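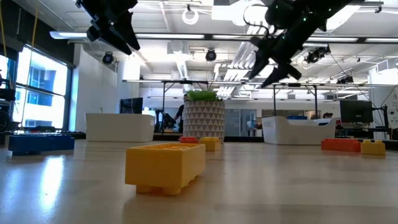 Journal de vérification, site de Stundemau — 03/07/2022

Repris ce matin le périmètre organisationnel. Brodora consolide par contrôle opérationnel, ce qui inclut l'atelier de Stundemau et l'entrepôt d'Eze, mais exclut Hesivholm, dont elle ne détient qu'une part minoritaire. Le manuel de reporting dit le contraire au chapitre 2. Demandé à Anatole Langlois quelle version fait foi. Réponse orale : le tableur. Il me faut un écrit.

Catégorie 1, émissions directes. Relevés de gaz complets pour l'année de référence, sauf mars, où le compteur a été remplacé. L'index de dépose figure sur le bon d'intervention, l'index de pose aussi, mais le tableur reprend la moyenne des deux mois voisins. Écart calculé : 195 kg de CO2e. Négligeable au regard du seuil de matérialité, à corriger quand même puisque la donnée primaire existe.

Fluides frigorigènes : deux groupes froids à Eze, un seul dans l'inventaire. Le second a été rechargé, fiche du frigoriste à l'appui, quantité illisible sur la copie carbone. Original réclamé. En attendant je laisse le point ouvert, classé en non-conformité mineure.

Catégorie 2, électricité. Les factures couvrent 100 % de la surface. Le facteur d'émission retenu est celui du fournisseur, sans les garanties d'origine correspondantes dans le dossier. Amândio Leitão pense qu'elles sont restées au service achats. Si elles ne sortent pas, il faudra recalculer avec le mix résiduel, et le total annoncé à la direction ne tiendra plus.

Après-midi consacré au transport amont. Échantillon tiré sur 939 lignes de livraison. Les distances sont saisies à la main, en kilomètres pour la plupart, en milles pour un transporteur — l'unité n'apparaît nulle part, je l'ai déduite en refaisant trois trajets. Leitão a reconnu l'erreur sans discuter et va filtrer par code transporteur. Je referai le test sur un nouveau tirage, pas sur les lignes corrigées.

Incertitudes : une seule valeur forfaitaire appliquée à toutes les sources. Recevable pour le gaz, pas pour le fret. Langlois voudrait la garder un an de plus. Noté, sans accord de ma part.

Reste à faire : lettre d'affirmation, preuve de l'exclusion de Hesivholm, traçabilité des révisions du tableur (aucun historique avant mars). Renvoyé la liste des pièces manquantes aux deux avant de quitter le site. Rapport provisoire à commencer par la catégorie 1, la seule à peu près close.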